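4.2 Handling of thin and deformable items

The rigid-object trials in Section 4.1 covered cups, boxed goods and hand tools. The second group of trials dealt with sheet goods: single pages, folded leaflets, paper bags, tea towels and pillowcases. These items make up a large share of the small chores that fill time in a home or behind a shop counter, and they are poorly covered by earlier benchmarks, which tend to score towel folding alone and begin with the towel already held.

Each trial began with the item at rest on a work surface and ended when it had been placed in a marked tray or when 79 seconds had passed. The time limit was taken from the Kavstead task list so that results could be set beside the earlier rigid-object work. A total of 155 trials were run with the Nilell controller, using the same arm and finger set throughout. The controller received the wrist view and joint positions only. No overhead view was supplied, on the grounds that few homes or small shops would have one fitted.

Failures were sorted by stage: approach, first contact, lift, transport and release. A trial was charged to the earliest stage at which it went wrong, even where the arm later recovered. This rule differs from the one used in the Pumphrey study, where only the final outcome was recorded, and it gives a less flattering picture of the same behaviour.

First contact was the weakest stage for every sheet item. A single page lying flat offers no edge that a finger can get behind, and the controller had to push the page into a ridge before closing on it. On a smooth laminate bench this worked when the page slid and buckled. On a cloth-covered bench the page often stayed put, and the fingers closed on air or on the cloth. Folded leaflets were easier, as the fold gave a raised edge, although the fingers sometimes took the upper leaf and left the lower one to trail.

The wrist view was of limited use in the last few centimetres. Once a sheet rises toward the lens, it can take up most of the view as a pale area with little texture, and the cues that guided the approach are lost (Figure 3). Depth estimates taken from such views were unstable. Printed matter helped when it stayed in view and in focus; at close range the lettering blurred and gave the estimator little to work with. Specks and shadows were at times the strongest features available, and a speck gives no sign of whether it lies on the sheet or on the optics. We tested a version of the controller that held its last good depth estimate when the view lost contrast. It reduced sudden arm movements but did not improve the rate of successful lifts.

Lift and transport caused fewer failures than expected. When a sheet had been gripped by more than a corner, it generally reached the tray. Release was less dependable for cloth, which clung to the ribbed finger faces, and a short shake was added to the release motion for the June trials. The shake was harmless for towels and pillowcases. It tended to scatter loose pages, and we left it switched off for paper.

The practical question is whether performance of this kind is good enough to be worth having. In the Gullia shop trial, staff were asked to rate the system after a working period of 30 shifts. Their written comments treat it as slow but tolerable for tasks that can be left alone, such as clearing bags from a packing bench, and as unsuitable for anything a customer is waiting on. Sorting mixed paper was judged quicker by hand in all cases, including the time needed to reset the arm after a stop.

These results cover one finger design and one controller. A suction pad or a thin scraping blade would probably remove much of the first-contact problem for flat pages, at the cost of an added tool change for cloth. We did not test either. The items were also clean, dry and undamaged, a condition that will not hold in most kitchens.

Figure 3. Wrist view with a pale surface at close range, gripper fingers at the margins, and blurred print along the lower edge.

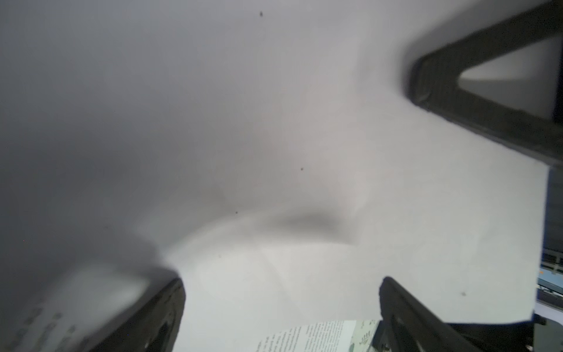

Can a robot arm take over paper and linen chores in a small shop yet?

Only in part. Clearing items from a bench without time pressure is within reach, but picking single flat pages and sorting mixed paper are still faster and more reliable by hand.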